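Course pages - Schedule - Handouts - Readings - Contact

Handout 6: Notes on the open day at Rirnthorpe

Last updated: 18 June 2026

These notes go together with the lecture on collecting demonstrations by hand. Please read them before the exercise session, and bring your own notes from the visit also. If you could not come with us, the text below should be enough to do the exercise, but ask a classmate for the answers to the questions at the end of the tour. I wrote down only a part of them.

1. What we went to see

The Rirnthorpe open day has two halves. In the morning the visitors walk through the building in groups, and in the afternoon there are demonstrations at the tables. Our group joined the tour late, and so we saw the Ratgate cell (the one with the fixed arm and the conveyor) for only a few minutes. I will come back to it in Handout 7.

Most of our time went to the project called Fendetti. In this project people do household tasks with a gripper that they hold in the hand. A camera is fixed on the gripper and records what the fingers do. Later the recordings are used to train a policy for a robot arm which has the same kind of fingers. The arm is not needed at all during the recording, and this is the main difference from teleoperation, which we studied in week 4.

The presenter gave us some numbers and I repeat them here. At the time of the visit the project had 3,980 recorded episodes. From these, 1,096 belong to the task family "food and small objects", and 683 of those passed the review. I asked if the rest are thrown away. They are kept, but they are not used for training until somebody has looked at them a second time.

2. The table task

The task family has a simple instruction: move the items into or out of a shallow container, one after another, and do not push the other items away. The operators work in furnished rooms, with normal tables and normal light from the window. In the lecture I said that a clean laboratory table makes the learning easy and the result weak. The household tables are the answer of this project to that problem.

Look at the choice of items. A tomato and a mandarin are both round and have a similar size for the gripper, but the skin is different, and a real tomato can be damaged by a force that the mandarin does not notice. A carrot is long, so the direction of the fingers matters. A piece of cake or bread has no clear shape to hold, and if it is real it gives crumbs. When you plan a data collection you should think about such differences first and about the number of items second.
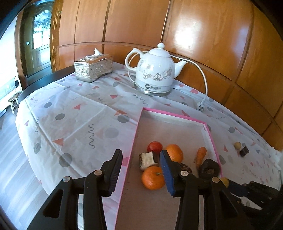 Why do the operators not use a plain table, if the policy should learn mainly about the items?
A policy that has seen only plain tables often takes the background as part of the task, and then it fails in the first real kitchen. With patterned cloths, folds and ordinary things standing near the work area, it must learn which parts of the view can be ignored.

The fingers also deserve a few words. The pads have a ridged surface, and in our picture one of them is blue and the other is nearly black. I did not ask about the color, so please do not write in your report that it has a meaning. What you can discuss is the opening of the fingers before the grasp. A beginner often opens too little and touches the neighbor item on the way down. An experienced operator opens wide when there is free space, and narrow when the items are close together - this is a decision, and the policy must learn it from the examples.

In a full tray the order of picking is also a decision. Two operators will rarely choose the same order. The presenter said that they do not give a rule for it, and some people in our group found this strange. We can discuss it in the session. My own opinion is that a fixed order would make the data cleaner, but the robot would then be lost when one item is missing.

3. Two hands

Part of the recordings is made with two grippers, one in each hand. The timing becomes harder here. Both video streams must have the same clock, and a small error is enough to make a handover impossible to learn. The software for this step is called Eynon. It checks the two streams after each episode and gives a warning if they do not fit together. We saw the warning once during the afternoon, and the operator simply repeated the episode.

Please note also that with two grippers each camera can see the other tool. This is useful information for the policy, but it hides some items. When you annotate the sample, mark an item as "partly hidden" also if you can guess what it is.

4. For the exercise

The sample set has 1,010 short clips and you find it in the course folder. Work in pairs.

a) Choose 20 clips and write for each one which item is picked first.
b) For the same clips, write down if the fingers touch another item before the grasp.
c) Propose one change to the instruction given to the operators. Half a page is enough.
d) Say how you would test if your change was good. It should be possible with the hardware we have in our room.

For b) there will be clips where you cannot decide - write "not clear" and continue. Do not spend more than a few minutes on one clip.

The reports are handed in on paper, at the beginning of the next session. Handout 7 (Ratgate cell, conveyor, safety fence) will be on this page before that.

2 comments - 5 shares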